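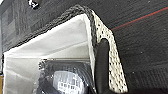 I have a soft spot for the dull jobs. Sorting socks, emptying the dishwasher, putting the shoes and chargers and stray toys back into the tub they came out of. I don't love doing them, but I love watching a machine try, and I've spent more hours at it lately than I'd admit to my family.

So, can they do it yet? My answer is a cheerful "some of it, slowly, and go and watch if you ever get the chance."

Take the fabric bin, the sort with soft sides and a bit of trim around the rim. Most homes have one, and most of us never give it a thought. You hook a finger over the edge, it slides toward you, you drop something in. A toddler can manage it. For a robot it's a little nightmare, and I mean that with affection! A hard plastic crate stays the same shape when you grab it. A fabric one sags, folds in on itself, tips over if it's empty and drags if it's full. The rim you were aiming at has moved by the time you get there. Then you've got dark things sitting on dark cloth and pale walls with hardly any detail on them, and the arm has to work out where the bin stops and the couch begins.

Five years ago I'd have told you to forget it. The demos I saw then were all wooden blocks on a bare bench, under bright lights, with someone's hand hovering near the off switch. Now I can go to an open day, as I did in March at the Virnik workshop, and watch an arm deal with the soft stuff. They had it tidying a mock lounge room, the same few bins and a heap of odds and ends, over and over. By the time I turned up they'd logged 1,520 tries. The sheet taped to the wall said 57 per cent of them had ended with everything in the right bin and the bin still standing.

I've told a few friends that number and they all pull the same face. Barely better than a coin toss, they say. But it's nothing like a coin toss. Every one of those tries was a string of small jobs, find the thing, pick it up, carry it over, get it past the rim, let go, and muffing any one of them sank the lot. To get the whole string right more often than not, with floppy bins, made me want to clap. (I did clap, once. A few people looked around.)

What got me most was the fumbling. The arm would catch the edge of a bin with one finger, feel it drag, back off and have another go from a different side. It looked like me at six in the morning hunting for a matching sock. Older machines would have ploughed on through their routine with the bin stuck to their hand, and I've seen that too, at a packing shed where the line had to be stopped while a bloke with a broom handle poked a bag loose.

The shop floor has a head start, of course. Drarow, who pack spare parts, have had arms filling totes for ages, and they're quick, far quicker than anything I've seen in a home setting. They can be, as the totes are rigid, the shelves are marked and the dog isn't allowed in. Even there, the last shelf by the door is still packed by hand. It's where the straps and covers and padded bags go. Soft things again! I asked when that shelf would go over to the arms and got a laugh and a shrug.

Speed is my one real grumble. A tidy-up that takes me 2 minutes took the Virnik arm over 6 times as long, and that was on a good run. If you're standing there waiting for it, that's torture. But why would you stand there? My washing machine is slow as well, far slower than the time it'd take me to scrub a shirt, and I've never once been cross with it, provided it gets on with the job while I'm at work. I'd be happy with a tidying robot that took all afternoon, if I could trust it to be alone with the good lamp.

And trust is where I'd pull up short, keen as I am. A machine that gets the job right a bit more than half the time is a wonder in a workshop and a nuisance in a hallway. I wouldn't buy one this year. I'd tell my neighbour not to either, and I'd be wary of any glossy video where the bin never so much as wobbles. Show me the wobble. Show me the tries where the whole thing went over and the toys rolled under the couch, and what the arm did next.

I'm going back in the spring, when they plan to swap in a bigger heap and a laundry basket with a lid. I can't wait to see what it makes of the lid.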